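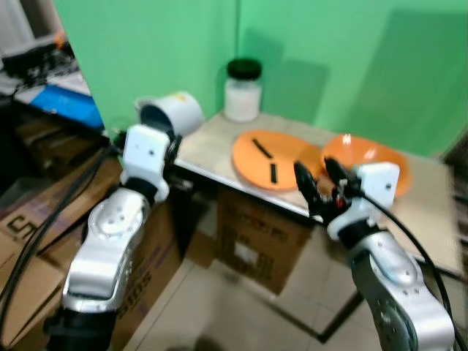

4. Operating Rules for Two-Arm Tabletop Work

4.1 Scope

The rules in this section apply to cells in which two arms with parallel grippers share one table and handle loose household objects under the control of a remote operator. They cover the state of the cell before an episode starts, the motion of the arms and the carried object during the episode, and the record kept afterward. They do not replace the risk assessment that each site must carry out for its own arms, nor do they cover emergency stop circuits, which are treated in Section 3.

The first draft of the rules was written at the Ullville site and used on the Dorel cells only. The second draft, given here, was reworked after the Bastos site adopted it and found that several rules could not be checked by anyone other than the person who had written them. A rule such as "keep the area around the arms tidy" was read in different ways by different shifts. In the second draft, every rule names an object or a distance, and a checker who was absent from the session must be able to mark it as met, not met, or not visible from the recorded views.

4.2 Zones

The cell is divided into three zones. The table zone is the top surface of the table and the space above it. The edge zone is a band extending 240 mm outward from the table edge on all sides, measured horizontally. The outer zone is everything else that either arm can reach. The zones are fixed to the table. If the table is moved, the zones move with it and the arm limits must be set again.

The three zones carry different rules. In the table zone, an arm may grasp, carry, tilt and release. In the edge zone, an arm may carry and tilt but may not release. In the outer zone, an arm may move only with an empty gripper, and only at the reduced speed set for the site.

Figure 4 shows the case that caused the most debate. The left gripper holds a white mug, tipped on its side, just beyond the left end of the tabletop, while the right gripper is open near the orange plate and bowl. Under the first draft, which had no edge zone, checkers split on whether such a position should count as a breach. Some read "work above the table" as a rule for the arms, others as a rule for the object. The second draft settles the point in favor of the object: the zone of an episode step is the zone of the carried object's outermost part, and an open gripper is judged by its fingertips. The arm links themselves are not judged, given that both bases may stand outside the table zone by design.

4.3 Rules for carried objects

R1. An object is released only when all of it is above the table zone.

R2. An object that can hold liquid is treated as full unless the task sheet lists it as empty. Cups, mugs, bowls and open jars fall under this rule. A lidded jar is exempt if the lid was checked before the episode.

R3. A container is tilted past the horizontal only when the task sheet calls for it, and only above the table zone or above a tray placed for that purpose.

R4. When one arm carries an object, the other arm keeps its fingertips at least one hand width from it, except during a planned handover.

R5. A handover takes place in the table zone. The giving gripper opens only after the operator has called the grasp as closed.

R6. An object dropped outside the table zone ends the episode. It is not picked up by an arm.

R3 and the release rule in R1 are often confused. A tilt in the edge zone is allowed for solid objects and for containers listed as empty; a tilt past the horizontal in the edge zone is not allowed for any other container. Checkers at Claritz asked for a single rule in place of the two, but a combined version was tested and led to more "not visible" marks, as the angle of a mug or bowl is hard to judge in views where the gripper housing covers part of it.

4.4 Rules for cables and surroundings

R7. Each gripper cable has enough slack for the full range of the wrist, and the slack hangs on the side of the arm facing away from the table.

R8. No cable rests on an object that is part of the task.

R9. Boxes and other stored goods may stand near the cell only if they are lower than the tabletop, or outside the outer zone. The same goes for side tables and shelves.

R10. A cable that passes over stored goods is noted in the session record, with the side of the cell and the type of goods.

R10 was added in the second draft. Cable runs had been covered only by R7, which says nothing about what lies beneath the slack. In Figure 4, a long black cable runs from beside the left gripper housing down across cardboard boxes, and on the right a cable arcs down the side of the arm. Flaps, tape ends and box corners can catch a cable in ways that a bare floor cannot. We chose a reporting rule over a ban. Floor space at all three sites is short, and a ban would have been ignored on busy days, leaving no record at all. The reporting rule at least makes it possible to compare cable faults with what stood near the arm at the time.

Background panels are allowed and are not treated as stored goods. They must be fixed so that contact from an arm does not tip them onto the table. Deep shadows cast by the arms on a panel are not a breach, but checkers should be aware that a shadow can hide the near edge of a dark object.

4.5 Records

For each session the operator fills in one sheet before power is applied to the arms and one sheet after it is removed. The first lists the objects on the table, the containers declared empty, and any R10 notes. The second lists episodes ended early and the rule involved. Free text is allowed – but only in the last field, and it is not used in the scoring below.

The sheets are kept with the video. A session with one sheet missing is still usable for training but is left out of any count of breaches. We tried for a time to rebuild missing first sheets from the video. The practice was dropped, as the state of a container (full or empty) can rarely be read from the head view.

4.6 Use of the rules in review

The second draft was applied to 2076 episodes from the three sites. Each was marked by two checkers working apart, with a third called in where they differed. At least one rule was marked as not met in 378 episodes. Most of these concerned R4 and R10; breaches of R1 were rare and nearly all came from Bastos, where the table is the smallest. Up to 244 episodes had at least one rule marked as not visible, most often R7, where the arm itself blocks the view of its own cable.

Two limits should be kept in mind. The marks depend on the camera views, and a site with an added side view will tend to show more breaches than one that relies on the head view alone. Breach counts should therefore not be used to rank sites. Second, the edge zone width was taken from the reach of the grippers used on the Dorel cells. A site with longer fingers should measure its own value and state it on the first sheet.

Changes to the rules are made between collection periods only. A rule changed in the middle of a period would leave two sets of marks under the same number, and the marks from the first half of the pilot had to be set aside for that cause. Each sheet now carries the draft number, and R6 is under review for the next draft, as operators at Claritz have asked whether soft objects could be exempt.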